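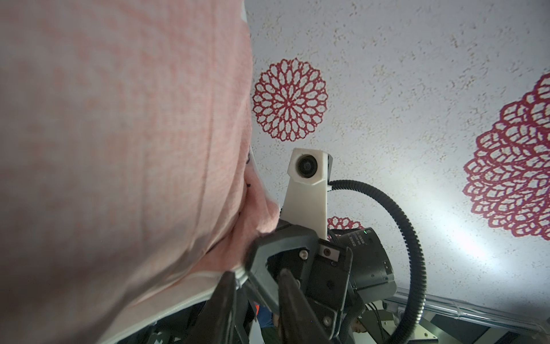

*Pink cloth with a pale, white-stitched hem.*

**Flundero opens bedding and cushion cover exchange in Clircombe**

CLIRCOMBE, March 14, 2025 – Household textiles firm Flundero has opened a permanent exchange for used bedding and cushion covers at its shop in Filali Yard, Clircombe. People can bring in clean pillowcases, cushion covers, duvet covers and sheets, and take home the same number of items from the shelves at no charge.

The exchange follows a trial in January, when 137 households brought in 682 items. Of those, 441 went out again to new homes during the month. Most of the rest were kept as opening stock, and 67 were too worn to pass on and were cut up for cleaning cloths.

Single pillowcases and odd cushion covers made up the largest share of what came in. Many had been part of a set that was broken up when a duvet cover wore out or a sofa was replaced.

"People hold on to the odd ones for years," said Ebony Kerslake, who runs the exchange for Flundero. "They don't match anything in the cupboard but there's plenty of wear left in them, so they sit at the bottom of the pile. We had one family come in with a full bag of children's covers and go home with plain ones for the spare room."

Printed covers were the quickest to go in the trial, particularly cartoon prints and anything with lettering on it. Plain white pillowcases were slower, although Flundero expects demand for those to pick up in the summer when people have visitors staying.
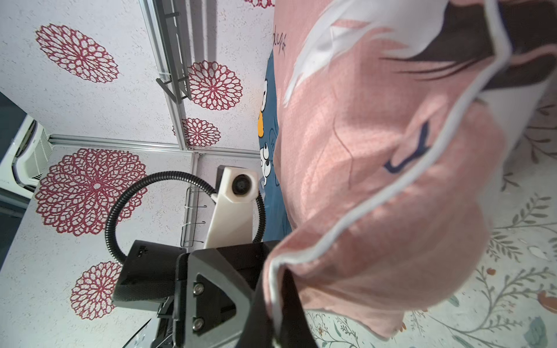 *Pink fabric with white piping and a blue-grey cloth with a cartoon print.*

Everything brought in is checked before it goes on the shelves. Each item is opened out flat, looked over on both sides and along the hems, then turned so that the seams and corners can be checked as well. Loose stitching is mended on site where the repair is a short one. Items are then folded to a standard size and shelved by type and colour.

Piped covers take longer to check than plain ones. The piping tends to wear through at the corners first, and a cover can look sound from the front while the cord is showing at the back. Zips are run up and down twice, and missing buttons are replaced from a stock of spares.

The shelving and folding tables were fitted by Skadance, a local joinery business, which also built a low rail so that larger pieces such as duvet covers can be hung and seen at full length.

"We wanted people to be able to see the whole pattern," said Rhys Ashby, shop manager at Flundero. "A folded pillowcase shows you one corner of it. A lot of prints have the best part in the middle, and in January we were forever unfolding things for customers and folding them up again."

Items for exchange should be washed, dried and free of pet hair. Flundero can accept:

- pillowcases and bolster cases
- cushion covers, with or without piping
- flat and fitted sheets
- duvet covers, single to king size

It can't take pillows, duvets, cushion pads, electric blankets or mattress protectors. Curtains are not included for now – the shop doesn't have the space to hang them – but this will be looked at again later in the year.

Visitors who have nothing to bring can still take up to two items per visit. Those who bring more than they wish to take can have the difference written on a card and used another time. Cards don't expire.

The exchange is on the ground floor, to the left of the main counter, and is open during normal shop hours. There is no need to book, although anyone bringing more than three full bags is asked to let the shop know beforehand.

**Press contact:** Rhys Ashby, Flundero, Filali Yard, Clircombe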